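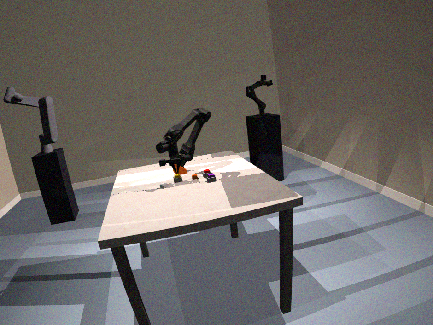
¿Cómo quito el olor a humedad de un armario empotrado?

Preguntado por Abrehet Tamiru en Casa y limpieza

Hola a todos, a ver si me echáis una mano porque ya no sé qué probar. Me mudé en marzo a un piso interior y el armario del dormitorio huele a sótano. He fregado las baldas con vinagre, he dejado las puertas abiertas un fin de semana entero y nada, a los dos días la ropa vuelve a oler. Manchas no veo, salvo una sombra gris abajo, en la esquina que da a la fachada. El casero dice que eso es de no ventilar (claro, qué va a decir). ¿Compro un deshumidificador? He visto uno de 167 euros, pero me da rabia gastármelo si luego no sirve.

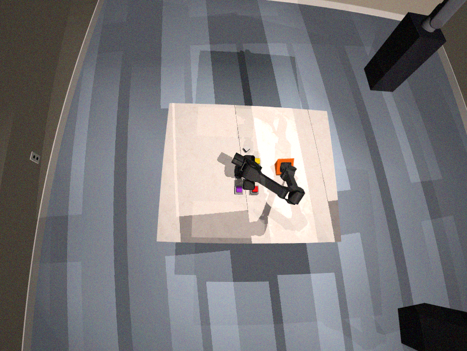 Ah, y se me olvidaba: los abrigos los tengo metidos en fundas de plástico, no sé si eso influye. La pared del fondo es pintura normal, sin papel ni nada.

3 respuestas

Wissam Awwad
Yo tuve lo mismo y era la esquina de la fachada, igualito que tú. Compra un higrómetro barato y déjalo dentro del armario unos días. A mí me marcaba más del 70 % por las mañanas - y en el resto del cuarto, 55. Era condensación en la pared fría. Separé la ropa un palmo del fondo, limpié la sombra con un antimoho (con guantes y la ventana abierta, y jamás mezclado con lejía ni con vinagre) y cuando secó bien di dos manos de pintura anticondensación. Las fundas de plástico fuera, mejor de tela. El deshumidificador lo dejaría para el final, aunque si vives en zona húmeda lo vas a agradecer igual. Y si la mancha vuelve a crecer después de pintar, haz fotos y mándaselas al casero por escrito, que puede ser una filtración.

Jihad Zein
bolsitas de arroz y listo

Elias Qudah
Lo del arroz a mí no me hizo nada, la verdad. Las bolsas de cloruro cálcico sí cogen agua, yo pongo 4 en un armario grande y las cambio cuando se llenan. Eso sí, cuidado al tirarlas, que el líquido mancha, se me cayó una encima de unos zapatos de ante y adiós zapatos. ¿Tienes el baño pegado a esa pared? Pregunto porque en mi caso era la junta de la ducha.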